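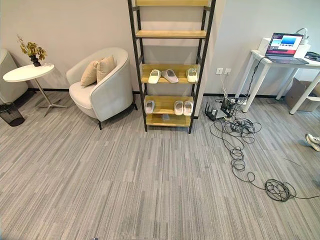
COMMUNIQUÉ DE PRESSE

Prix du polar léger : Herico maintient son concours et revoit ses prétentions à la baisse

Sadby, le 27 décembre 2021 -- Les éditions Herico ouvrent la deuxième session de leur prix du roman policier léger, réservé aux manuscrits inédits en langue française. La première avait été annoncée comme « le renouveau du genre ». Elle a surtout produit beaucoup de chats perspicaces, de salons de thé et de notaires empoisonnés au dessert. La maison préfère cette fois ne rien promettre de tel.

Le comité de lecture a reçu 123 manuscrits l'an passé. Il en a lu 32 jusqu'au bout. Le chiffre a fait grincer quelques dents, et Herico le publie quand même : un texte dont le coupable se devine à la page 12 n'oblige personne à poursuivre. Deux romans ont été retenus, un seul a paru. Ses ventes s'élèvent à 1717 exemplaires, ce qui n'est ni un triomphe ni une honte, et ne suffit pas à parler d'un public conquis.

Ce que le comité souhaite lire

Une enquête d'abord. Cela paraît aller de soi, mais une bonne part des envois reçus relevait plutôt de la chronique villageoise, avec un cadavre posé au chapitre trois pour la forme. Les personnages attachants sont les bienvenus à condition d'avoir quelque chose à faire. L'humour aussi, s'il survit à une seconde lecture.

Le comité reste réservé sur les recettes de cuisine en annexe. Il ne les interdit pas. Il signale simplement qu'aucune de celles qu'il a essayées n'a donné un résultat présentable, et que le financier à la lavande du manuscrit classé troisième a laissé un souvenir pénible.

Quant aux séries annoncées en sept volumes dès la lettre d'accompagnement, Herico demande à voir le premier. 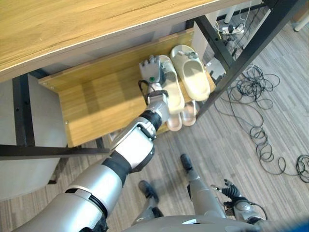

Conditions de participation

Les manuscrits doivent être complets, paginés et accompagnés d'un résumé d'une page qui révèle le coupable. Les résumés terminés par des points de suspension seront renvoyés à leur auteur. Un seul texte par personne. Les envois se font par courrier, à l'adresse de la maison à Sadby, ou par le formulaire en ligne, jusqu'à la fin du mois de mars. Les textes déjà diffusés sur une plateforme de lecture, même partiellement, ne sont pas admis.

Le lauréat signe un contrat d'édition ordinaire, avec à-valoir. Il n'y a ni trophée ni croisière. La librairie Penry, partenaire du prix, accueillera une rencontre avec les lecteurs à la parution; la précédente avait attiré un public clairsemé, et la date sera choisie avec plus de soin, hors soir de match.

Et la suite

La collection Colow, où paraîtra le roman primé, conserve son format de poche et son prix de vente. Le bandeau rouge « Impossible à lâcher », lui, disparaît des couvertures. Plusieurs lecteurs avaient écrit pour signaler qu'ils avaient lâché le livre sans difficulté -- l'un d'eux à deux reprises.

Herico ne s'engage pas à décerner le prix. Si aucun manuscrit ne convainc, il n'y aura pas de lauréat, et un communiqué plus court que celui-ci en informera la presse.

Contact presse : éditions Herico, service de presse, Sadby. Le règlement complet est envoyé sur simple demande.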